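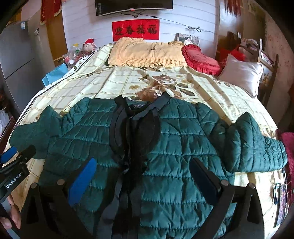
Winter jacket, laid out on the bed

Why is my personal inflation so much higher than the official number?

Posted by Rasa Rätsep, 2/28/24
Category: Money and prices

Hello to all. I hope this is the right section for my question, I was not sure if it belongs here or in household budget.

I keep a notebook of everything that I buy. I started it in July, the year before last, when I moved to a smaller flat in Lepik and had to be careful with money. Now I have enough pages to compare one winter with the next one, so I sat down and did it. For the same kind of shopping (food, electricity, bus, a few clothes, medicine) I paid 679 in January this year. For the same list one year before I paid 612. If my calculation is correct, this is an increase of nearly 11 percent.

But on the radio they say that inflation is coming down, and the number they give is much smaller than mine. My neighbor says the number is simply false and they take out everything that becomes expensive. I do not like to believe such things without checking, but I also can not explain the difference.

My questions are these. Is it normal that one person has a result so far from the official one? And if inflation is "coming down", why did not one thing in my notebook become cheaper, except the winter clothes that were on sale? Also I would like to know if I should use my own number or the official one when I ask for a higher salary. My meeting with the employer is in some weeks and I want to prepare it well.

I am sorry for the long text. I do not have an education in economics, so please use simple words.

3 replies

Oluf Kjærgaard
Member

Your neighbor is right. They change the basket every year and everybody knows why. I stopped listening long ago. Coffee is the only index I need and it went up again. Ask for 15 percent and see what they say.

Edeltraud Meinecke
Member, accepted reply

Hello Rasa, I worked many years in the purchasing office of a food wholesaler, so I had to read price statistics every month. I will try to answer in the order of your questions.

First, yes, it is normal. The official number is an average for all households together. It contains things you perhaps never buy, for example new cars, package holidays, furniture, telephones. When these prices stay flat or fall, they pull the average down, and you do not get anything from it. A person who spends a large part of the income on food and heating will see a higher number in a period when food and energy go up faster than the rest. In another period it can be the opposite, and then your own number will be lower than the one on the radio. People notice this second case less, I think.

It is correct that the basket is changed from time to time. Mostly this is done so that it follows what people really buy. If it was never changed, we would still measure the price of things that are not in the shops anymore. The weights are published, and you can look them up on the website of your statistics office. The table is boring but not difficult. Take the weight for food and compare it with the share of food in your notebook. I expect you will find a good part of your difference there.

Second, the words "inflation is coming down" confuse many people. Inflation is the speed, and the price is the place where you are. If a loaf costs 2.00, then after one year 2.20, and after another year 2.31, the inflation for this loaf went from 10 percent to 5 percent. So it came down by half. But the loaf is still more expensive than before, and it will not go back to 2.00 because of this. For prices to fall in general you need negative inflation. That happens seldom, and it usually brings other troubles with it.

Third, I would be a little careful with comparing only January with January. One month is a small sample. If you bought medicine for two months in this January, or paid an electricity bill that was late, your result changes very much. The same with clothes. If you buy a winter jacket one year and not in the other, this one purchase can move the whole month. Better is to add 12 months together and compare them with the 12 months before. You should have enough pages for this in the summer. For the moment you can take three or four months from each winter – this is already better than one.

For the salary meeting I would bring the official number, and I would bring it for the whole time since your last increase, not only for the last year. An employer can not argue much with a published figure, but he can say that your notebook is your private matter. Keep your own number for yourself, as the point under which you do not want to go. And do not forget that the raise is before tax and your shopping is paid after tax.

Gunnel Hellström
Member

I agree with what Edeltraud wrote, only one small addition about quality. When a package becomes smaller and the price is the same, the statistics count it as a price increase, but in a notebook it is easy to miss. I buy crispbread that went from 10 pieces to nine and I saw it only at home. So maybe write also the weight or the number of pieces, at least for the things you buy every week.

I use a normal spreadsheet with one column for price and one for grams. It takes a few minutes in the evening.

Rasa Rätsep

Thank you Edeltraud and Gunnel, the example with the loaf helped me very much. I looked at the weights now. Food is 49 percent of my January and in the table it is far less than that. I will count November to January for both winters and write again when I have the result.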